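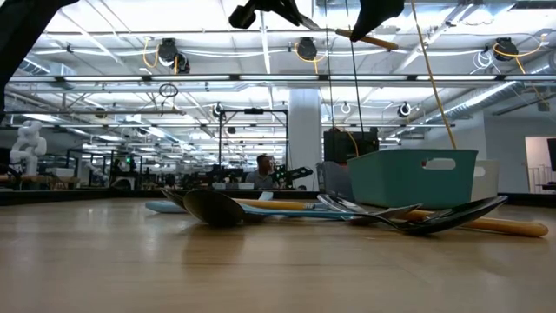
テーブルに出したスプーンなどの調理道具。奥は青緑、白、半透明グレーのカゴ

キッチンツールの「カゴ分け」、本当に使いやすいですか？
投稿：nekomimi_daidokoro　11/24/19

Bumanoの収納講座で「引き出しをやめて、色別のカゴに立てろ」と習いました。全部いったんテーブルに出して、用途ごとにカゴへ、というやり方です。正直、半信半疑です。
お玉やスプーンの類は柄の長さも頭の大きさもばらばらで、色で分けたカゴに放り込んだところで、結局かき回して探すことになりませんか。講座の受講料が400円だったので文句を言うほどでもないのですが、続いている方がいたら教えてください。

返信1：kabocha88
うちは5月に始めて、8週間でやめました。カゴは中身が見えない。どの色に何を入れたか、覚えているのは決めた本人だけです。家族は空いているところに突っ込みます。

返信2：sumi_no_hikidashi
「色別」というのがまず怪しい。柄の色で分けるのか、カゴの色に意味を持たせるのか、講座では説明がありましたか？ 青い柄のものは青いカゴ、みたいな話なら見た目だけの収納だと思います。

返信3：nekomimi_daidokoro
>sumi_no_hikidashiさん
カゴの色に意味を持たせるほうです。青緑が「毎日」、白が「たまに」、グレーが「保留」。書いていて自分でも保留が一番増えそうな気がしてきました。

返信4：toro_nabe
否定意見ばかりなので一応反対しておきます。うちは続いてますよ。引き出しの深さが13センチしかなくて、お玉を入れると引っかかって開かなくなるんです。カゴに替えてからそれがなくなっただけで十分満足してます！ 収納法の理屈は知りません（笑）

返信5：kabocha88
>toro_nabeさん
それは引き出しが浅いのを解決しただけで、カゴ分けが優れている証拠にはならないのでは。深めのツール立てひとつでも同じことだと思います。

返信6：toro_nabe
>kabocha88さん
まあそうかも。でもツール立ては大きいスプーンを入れると頭が重くて倒れるんですよ。Skusdenで503円のを買って倒れまくりました。
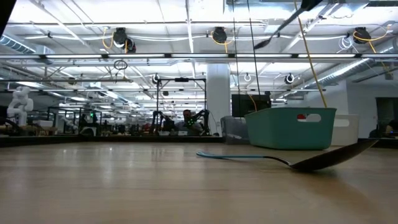

大きめのサーブスプーン。青緑の細い柄に、暗い色の広い頭

返信7：nekomimi_daidokoro
問題はこの手のスプーンなんです。頭が広いので、カゴに立てると口の部分をかなり占領しそうで。横に寝かせれば今度は下のものが取れない。講座のテキストの見本は細い菜箸とフライ返しばかりで、こういう大物が出てきませんでした。

返信8：sumi_no_hikidashi
見本は入りやすいものしか写しませんからね。柄の先が輪っぽくなっているなら、吊るせませんか？ ちゃんと穴になっているか確かめてからですが。

返信9：yuge_to_futa
吊るすのは油が付くから反対。コンロの近くだと一週間でべたつきます。大きいのだけ別の場所に寝かせて、あとはカゴ、でいいじゃないですか。全部を同じ方式にそろえようとするから無理が出る。
あとカゴは取っ手の穴からこまごましたものが見えるのが地味に気になります。

返信10：sumi_no_hikidashi
>yuge_to_futaさん
コンロから離して吊るせば済む話だと思いますけど。うちは食器棚の横で、べたつきはないです。

返信11：nekomimi_daidokoro
皆さんありがとうございます。保留のカゴは作らず、青緑と白だけで試してみます。大きいスプーンは吊るすか寝かせるか、まだ決めていません。まず柄の穴を見てきます。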